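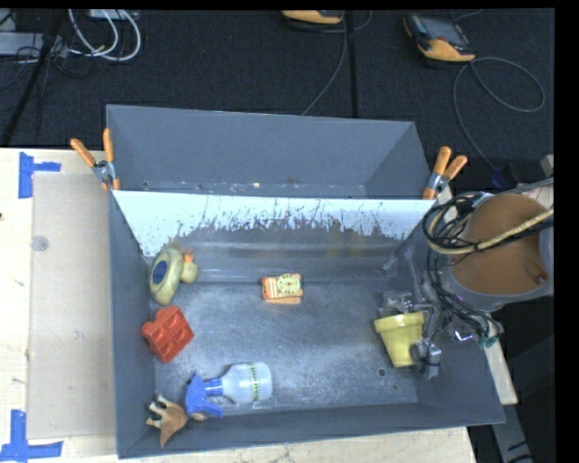
The Odds-and-Ends Bin

Every household has a drawer it would prefer not to discuss. Ours outgrew the drawer and moved into a gray metal bin on the tabletop, where it has been flourishing since April. This page is a short tribute.

The duck
Yellowish green, with a dark blue patch on its body and a small yellow head. It lies against the left wall with its beak in the air, like a guest waiting for someone to bring the check. It has been offered to three different children and returned by all of them.

The red block
Bright red molded plastic with square cells sunk into its face. We own one. The rest of the set went to a yard sale at the old Schnyder building for 40 cents, which felt like a good price until we found the straggler under the couch.

The clock
Small, orange, cream dial, stripes on one side of the face. A toy, so it has never made anyone late, or at least never been blamed for it. I would trust it over the one on our stove.

The spray bottle
Blue trigger, see-through-ish body, lying on its side among the toys as if it had given up on housework. I know the feeling. There are 2 more under the sink, and those don't get much exercise either.

The clamps
Two spring clamps with orange handles, one at each end of the divider. By weight they may be the most useful things we own. Every shelf I put up in the Mosora Street apartment was held by clamps like these at some point, and one of them still should be.

The divider
White along the top, scratched and ragged lower down, with a few brownish-yellow smears I have decided to call patina. The back compartment is empty. I give it until the next rainy afternoon.

The floor
Scuffed, scratched and cloudy. I tried a scouring pad on one corner for an entire radio show and stopped when the show did.

More galleries: Kitchen Drawer, Hall Closet, Garage (part 1 of 3)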